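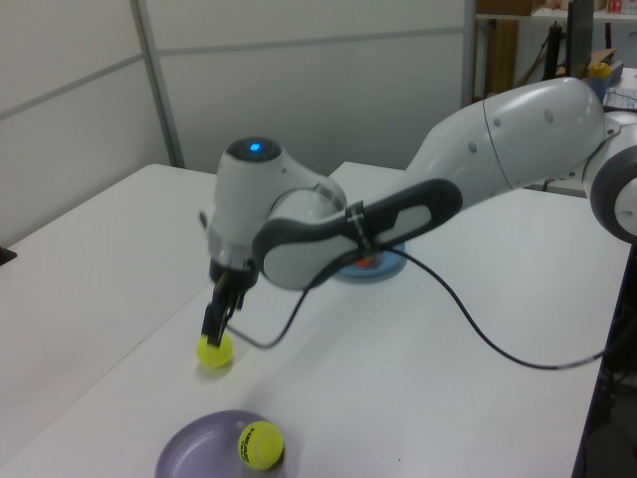

January, morning. Unit-of-measure conversion in Meng, continued from the last entry. The complaint from Flokness is that the on-hand value in the inventory ledger drifts away from the general ledger whenever an item is bought in one unit and stocked in another. To reproduce it I want an item with a simple conversion and no lot or serial control, so the tennis ball, fluorescent yellow, goes into the Wundwood test company: stocking unit EACH, purchasing unit CAN, three to the can, average cost, no price breaks, default warehouse. The item record took longer than it should have. Meng will not save a purchasing unit until the conversion table has both directions filled in, and the message it gives refers to the stocking unit. Noting that as a separate defect, low priority.

Setup, so it can be repeated:

Restored Wundwood from the clean backup. Closed all prior periods except the current one. Set the cost display to four decimals and the amount display to two. Left the internal cost field alone. Turned off automatic posting so that the batches can be read before they go to the ledger.

Generated 700 receipt lines in a flat file and imported them. Each line is a whole number of cans at a unit price picked so that most of them do not divide evenly by three. Freight left blank on all lines. Then issued everything back out in eaches through the sales order side. After the last issue both quantity and value should be zero.

Result: quantity on hand is zero. Value on hand is not. There is a small credit balance, and the GL inventory account shows a different small balance, on the debit side. So there are two errors and they do not have the same cause. The Flokness report only describes the difference between them, which is why it looked random in their export.

Ran the receipt batch report against the import file. 26 lines disagree by a cent. Sorted by unit price first, no pattern. Sorted by quantity, no pattern either. Sorted by entry order and found that the mismatched lines all follow an edit. The generator script writes a correction line after certain receipts, and Meng treats a correction as a reversal plus a new receipt. The reversal is computed from the displayed cost (four decimals) and the new receipt is computed from the internal cost. That accounts for the cent.

Patched the reversal to read the stored extended amount from the original transaction. No recalculation at all. Re-ran from the restore. Nine lines still disagree. 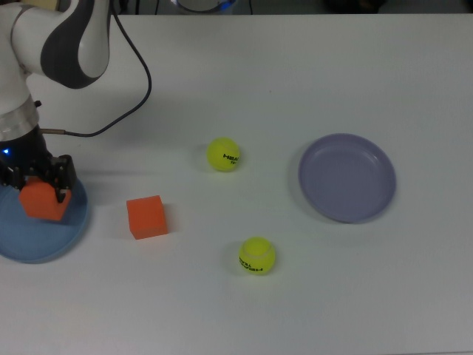 The nine are all lines where the receipt was corrected a second time. On the second pass the routine goes looking for the original transaction by document number and picks up the first one it finds, so it reverses an amount that has already been reversed once. The lookup needs to go by transaction sequence. The sequence number is in the table but it is not indexed, and a lookup on a full-size history file will be slow. Flokness has several years of history online and does not purge. Options:

a) Add an index on sequence. Needs a table rebuild at upgrade. Clean, but every site has to do it.

b) Carry the sequence of the superseded transaction on the correction record. There is a spare numeric field that no report uses, as far as I can find.

c) Search by document number and take the last match. Works for this data. Will fail if two users correct the same receipt in open batches.

Going with (b) for the test build. Check the custom reports before it goes any further, because spare fields have a way of being in use at customer sites.

Early afternoon. Build done, restore, import, issue. Receipt batch report matches the import file on every line. GL inventory account is at zero.

Value on hand in the subledger still shows the credit. Expected, this is the second error and nothing so far touches it. Average cost is recalculated at each receipt and stored rounded. Each issue then multiplies the rounded average by the quantity. With a can cost that does not divide by three, the remainder has nowhere to go and stays on the item after the last each leaves stock. The ledger side does not show it, as the posting routine takes the extended amount.

The usual cure is to relieve the whole remaining value when an issue takes quantity to zero. Meng has code for this. It is conditional on a flag in inventory setup, "Clear residual cost at zero on-hand," and the flag is off by default. Turned it on, repeated the run: value is zero, and the residual posts to the adjustment account with the issue's document number as reference. One thing to watch. With negative on-hand allowed, an issue that passes through zero in a single line does not trigger the clearing, only one that lands on zero exactly. Tested by issuing more than was in stock. Residual remained. Not fixing this now. Needs its own entry and probably a decision on what the correct value is at that point.

Skanano handhelds: receipts scanned in cans come through the same import routine, so the fix should cover them. Scanned corrections are a different path. Skanano sends a quantity delta in the stocking unit and no cost, and Meng fills in the current average. That is arguably wrong for a correction to a specific receipt. Did not test, the Skanano connector is not installed on the Wundwood server.

To do:

- Search custom report definitions for the spare numeric field.
- Ask Flokness support contact whether the residual flag is on at their site, and whether negative on-hand is allowed.
- Install connector on Wundwood, repeat with scanned corrections.
- Repeat the full run with freight allocated by value.
- Write up the conversion table message.
- Same test with standard cost. I do not expect a residual there but it has not been checked.

Import file and both batch reports are in the project folder under uom-rounding. The patched routine is in the test branch only.

Print
E-mail

Recent entries
Purchase unit missing from reorder report
Meng: period close with open receipt batches
Skanano connector, timeout on large transfers
Wundwood server, restore procedure
Landed cost by weight when weight is blank
Kit items and component substitution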